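Home | Manuals | Field Staff | Billing | Contact

Vumurano Water District Operations Manual
Section 7: Setting Up a Customer on the Low-Income Rate
By Joaquín Zúñiga, revised August

Print this page | E-mail this page

Before you start, have the account number, the signed application and a fresh cup of coffee. Tudix, our billing software, logs you out after 11 minutes of thinking.

1. Open Tudix and choose Accounts, then Rate Class. Don't choose Rate Classes, plural, which is where the rates themselves live and where Wenceslao Espinoza once gave all of Yáñez free sewer service for a morning.

2. Enter the account number. If the name on the screen doesn't match the application, stop and call the customer. Tenants often apply under a landlord's account, and that needs Form 18.

3. Enter household size, then monthly income. Tudix wants the monthly figure and will happily accept a yearly one, then turn the applicant down for being rich.

4. Click Check Eligibility. A green bar means yes. A yellow bar means a person has to decide, and today that person is you.

5. Set the start date to the first day of the next billing cycle.

NOTE: The discount covers the fixed charge and the first 2,000 gallons each month. Water past that is billed at the regular rate. Say this to the customer out loud, even though it is printed on the letter. Nobody has time for the letter.

6. Click Save. Wait for the confirmation number and write it on the application.

CAUTION: Do not click Save twice. The second click opens a second account, which will send its own bills and, in time, its own shutoff notice.
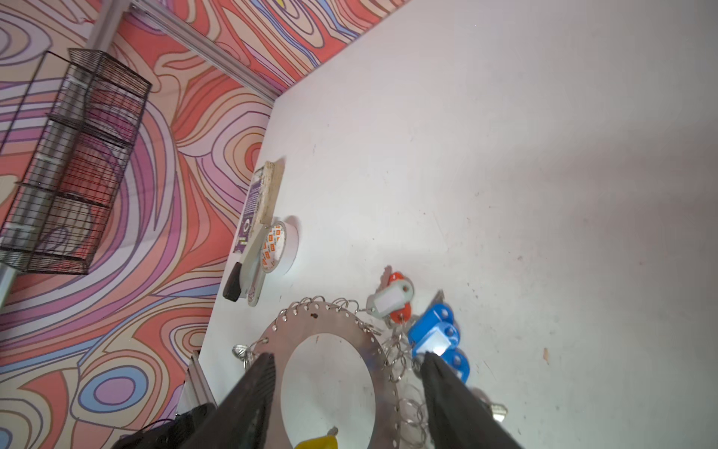
Fig. 7. White tabletop with patterned walls and aluminum rails.

7. Scan the application and attach it under Documents. Paper copies go in the Ritmont cabinet, second drawer. The first drawer sticks and is full of meter keys.

If the customer has a past-due balance, leave it alone for now and continue to Section 8, Payment Plans. Late fees stop on the day the application is received, so stamp it when it comes in the door.

Print this page | E-mail this page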